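3.2 Setup and upkeep of the simulated cell

All of the trials reported in Section 4 were run in one simulated cell, which we call Cargate. A cell that exists only in software still has to be set up and looked after. Joints keep their offsets from one session to the next, cameras get moved by whoever last edited the robot file, and a contact setting changed for one task stays changed for the following one. We describe the routine in some detail because two earlier batches of ours had to be thrown out for reasons of this kind, and neither fault could be seen in the success rates.

The robot is a mobile machine with two grippers, a forward body camera and one camera at each wrist. The house model it works in was built by Yulan Hou for an earlier study of door opening and has been kept as it was, apart from the floor friction. The task is floor pickup: the robot drives down a hallway, finds a piece of footwear lying on the planks, picks it up and carries it to a rack. The body camera looks forward and down, and its pitch is set so that the far door and the robot's own lower parts are in view together. Figure 4 gives the body view in the hallway and two close gripper views.
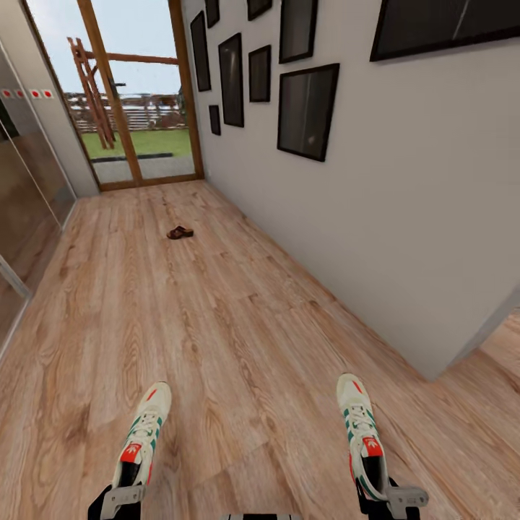
The order of work at the start of a session is fixed. The robot file is loaded first, then the house, then the loose objects. Loading the objects before the house was tried in September and left some of them resting slightly inside the floor, from where the solver pushed them out at high speed on the first step. After loading, the cell is run for 300 steps with no commands sent. If any joint has moved by more than its tolerance at the end of that time, the session is stopped and the robot file is reloaded from the stored copy.

Next comes the wrist camera check. Each arm is sent to a fixed pose with the gripper open, and the operator compares the camera view with a stored reference. The check looks at two things: whether both fingers enter the view at the expected height, and whether the gap between them is clear. We had at first tried to do this by number alone, reading the camera transform and comparing it with the file. That method passed a camera whose transform was correct but which had been attached to the wrong link, so that the view stayed still while the wrist turned. Comparing views takes longer and has caught this fault each time it came back.

Figure 4. Views from the Cargate cell. First, body camera view along the hallway, with a dark brown sandal or slipper on the floor. Second, open gripper over a wooden surface, with nothing between the fingers. Third, close view of a gray gripper at a wooden tabletop. 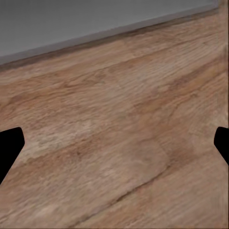
Finger closure is checked in the same pose. The gripper is closed at low speed, opened, and closed again at working speed, and the position at first contact is written to the log for both. In a healthy cell the two readings agree. When they do not, the usual cause is the damping value on the finger joints, which is shared between the left and right grippers in our robot file and is easy to overwrite. We keep the value in a separate file, Jerkell, that is read last. Nothing else is stored there. Earlier versions of the setup kept it with the arm settings, where it was lost 2 times during routine edits.

The contact model needed the most attention. Soft contact made the grasps look good but allowed thin parts, such as a strap, to slide through the fingers under load. Stiff contact held the strap and made the gripper shake when it touched the floor. We settled on stiff contact for the inner faces of the fingers and softer contact for the outer faces and the tips. The change was made once, before the first counted trial, and was not touched after that. Živković, our in-house viewer, colors contact forces by size and was used to confirm that the outer faces stayed within limits during the approach.

Lighting was held fixed. We considered changing it between trials, as is common when a policy is being trained for use on a real machine, but our aim here was to compare upkeep routines and we wanted as few moving parts as possible. The same applies to floor texture. The wood grain is a single image stretched over the planks, and at wrist height it becomes soft and streaky — good enough for our purposes, though a method that relies on fine floor detail would do badly with it.

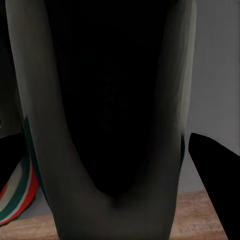 Self-view is a separate matter from camera placement, and it was the source of the second discarded batch. The object detector, Russka, was trained on images with no robot parts in them, and at close range the gripper can take up most of what it is given. With the gray U of the gripper filling the view almost from top to bottom, only strips of the tabletop are left at the lower corners, and an object such as the striped one at the left edge is reduced to a few bands of red, white or cream, and dark green. Detections made under these conditions were unstable. We therefore mask the gripper using its known joint positions and drop any detection with too little of its outline outside the mask. The mask is built again whenever the robot file changes, and a stale mask is treated as a fault in the same way as a moved camera.

The full routine was followed before each of the 41 sessions. Jinlong Hou ran the checks and kept the log, and a second operator repeated the wrist camera check every Friday without seeing the first result. In all, 2460 pickup trials were recorded. Sessions that failed a check were restarted from the stored files and not repaired in place, even when the fault was obvious, so that every counted trial began from the same state. The log format and the pass limits for each check are given in Appendix B.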